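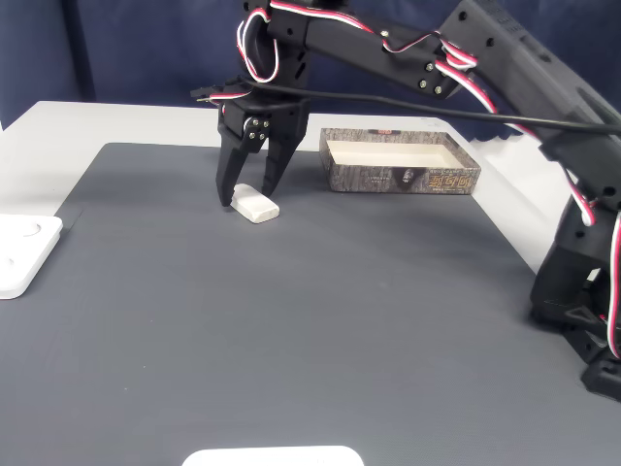 Drawing Materials > Course Handouts > Week 2: Erasers and Lifting Out

20/09/2018 | By the Ultport Evening Drawing Course
Reading time: 2 minutes

Welcome back, everyone! Last week we made a glorious mess with the charcoal, and I promised we'd spend this session taking some of it off again. Most of us grew up thinking of the eraser as the thing you reach for when you've gone wrong, and I'd love for you to think of it as a drawing tool (a pale pencil, if you like) for the rest of the term.

Which eraser for which job

A white block is your workhorse. It takes graphite off cleanly, and if you slice a corner with a craft knife you get a lovely crisp edge for highlights on glass or hair. Rub in one direction and brush the crumbs away with a soft brush, please, as the side of your hand will smear everything you've just fixed.

The kneaded kind is the gray putty one. Press it, lift it, fold it over, press again. It's wonderful for charcoal, and you can pinch it to a point for eyelashes and twigs. When it stops picking anything up and feels greasy, it's time for a new one.

Gum erasers crumble terribly, but they're gentle on soft papers, and I wouldn't be without mine.

A word on paper

The Purves pad on your materials list will stand a fair amount of rubbing. The cheaper Zasberg sheets are fine for warm-ups, though the surface goes fuzzy if you work the same spot over and over, and then it grabs the charcoal unevenly and you get those dark little blotches we all saw last week.

Exercise for tonight

Cover a half sheet with an even mid-gray, using the side of the charcoal and then a tissue. Set up one simple object under a lamp and spend 20 minutes drawing only its lights with the eraser, no charcoal at all. Then allow yourself 7 more minutes to put the darkest darks back in. Squint a lot!

For next time

Bring your tonal sheet, finished or not, and two pieces of fruit. Read chapter 7 of the Flonirlow workbook if you can manage it, especially the pages on reflected light.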